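Dernent Staff Profile Kit: my review after a winter of using it

Posted 2022-04-05 by Eglė Butkienė

If you have ever been handed the company newsletter on top of your real job, you will know the feeling of asking a coworker for "just a few lines about yourself" and getting back a job title and a shrug. I've run the one at Istwood for longer than I planned to, and I do love it, but the staff profiles used to wear me out. So when our office in Calgate offered to pay for the Dernent kit, I said yes before they had finished the sentence!

What you get is a deck of 68 question cards, a stack of fill-in sheets, and a login for the page templates. The cards are the heart of it. They're sorted by mood more than by topic, so you can start someone off gently (first job, best lunch near the office) and work your way up to the ones that make people stop and think for a minute.

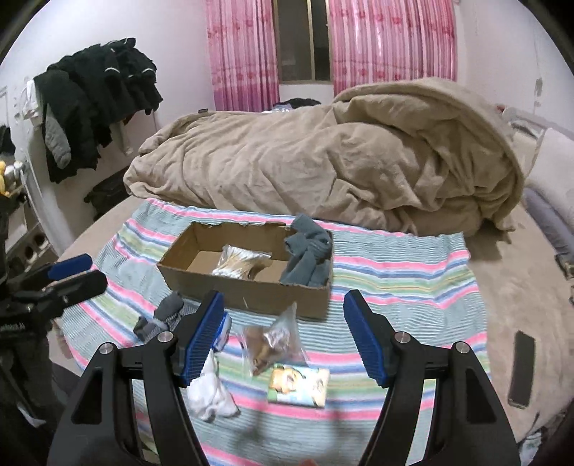
Open cardboard box on a striped sheet, with a bag of cotton swabs inside.

My favorite card asks what you were good at when you were ten. I tried it on Ojārs Paulauskas from billing, a lovely man who had turned me down twice, and he talked for 20 minutes about fixing radios with his aunt. I could hardly write fast enough, and that profile got more replies than anything we ran in February - including the parking news, which people here take very seriously.

The sheets are fine. The lines are a bit close together for my big handwriting, and I ended up typing most of my notes anyway. I also wish there were a sheet for people who work from home, with a little more room for the follow-up call.
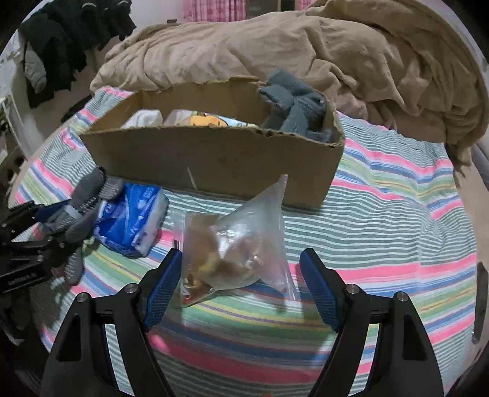 The templates are where I have some grumbles. There are 6 of them, and two look so alike that I kept opening the wrong one. Each holds 500 words, and if you go over, the text shrinks instead of moving to a second page, so I found out the hard way that our older readers were squinting. You can fix the type size by hand, but you have to do it again every time you save.

Before this I used the Venckus planner, a plain notebook with a year's worth of prompts. It costs less and it's easier to carry around, and for a very small office I'd probably still choose it. The prompts are stiffer, though (lots of "describe your role"), and you can feel that in the answers.

Would I buy the Dernent kit again? Yes, mostly for the cards. If they ever sell the deck on its own, I'll order a second one for the front desk, where ours keeps wandering off to.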